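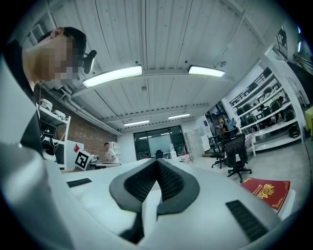 Week 11: Reviewing a hand-held gripper kit
Instructor: Noémi Farkas

The kit under review this week is the Benora, sold by Clerkus. A person holds the gripper and does the task by hand, and the recordings are used later to train a robot arm. Read the product sheet before the lab.

What is in the price

The basic kit costs 3000 dollars and covers one gripper, a charger and the recording software. Marker boards are extra. Finger pads are sold in pairs and count as wear parts, so put them under running costs in your table.

Points to check

Grip. Soft pads hold odd shapes well but give way under heavy items. Try a book by the spine, then by a corner.
Weight. Note when your wrist gets tired – the sheet says nothing on this.
Setup. Time it from opening the case to the first usable recording. Anatole Baudry's group needed 46 minutes in May.
Data. Export one session and open it on a different computer.

Support

Clerkus answers by e-mail only. Repairs go through Mavcombe and the unit has to be shipped back. Ask for the turnaround time in writing.

To hand in

One page plus the cost table, by December 7, 2023. Compare the kit with one other product from the reading list. Papers go in the tray outside room 151.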